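Print this page | E-mail this page

Visit report: Graltden open day, household handling section
Sep 27, 2024

Graltden opened its handling laboratory to trade visitors for one afternoon. I attended on behalf of Wastow, where the question is a narrow one: can a machine yet be trusted to clear and reset a table between customers? The short answer is no, though parts of the job are closer than they were in June.

The introduction was given by Fengying Zheng. The group collects demonstrations with hand-held grippers, worked by a person, and trains a policy on the recordings. A task is not attempted on the arm until it has 200 demonstrations, and Zheng would prefer 1000. Rigid objects of known shape are now routine. Clear plastic, soft stems and anything that deforms under the jaws are still treated as open problems.

Most of my time was spent at the demonstration table, where the household objects are handled.

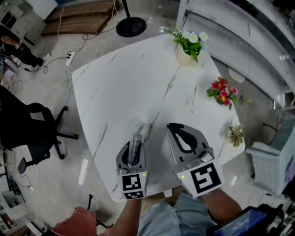
Demonstration table with hand-held grippers, a clear plastic object in the left-hand jaws, and artificial plants.

The white cubes on the grippers carry printed markers, from which position is recovered. Vivek Pathak said that marker loss is the usual cause of a rejected recording – the operator turns a wrist too far and the pattern can no longer be read. Operators are asked to keep their movements slow, and this shows in the policy, which inherits the same pace.

The figures for the arm were shown on a slide. Of 50 trials at picking up a transparent item and placing it upright, 19 were completed without help. Failures were mostly in the grasp. Sarita Rana put this down to poor depth readings on clear surfaces and did not expect more data alone to cure it.

I asked about wiping. It has not been tried. Rajkumari Ahuja, visiting from Saxena, asked about cycle time and was told that it is not yet measured.

For our purposes, sorting rigid items into trays could be piloted under supervision. Table clearing should stay with staff. Graltden has agreed to send the trial protocol, and I will pass it to Nisha Negi when it arrives.

Print this page | E-mail this page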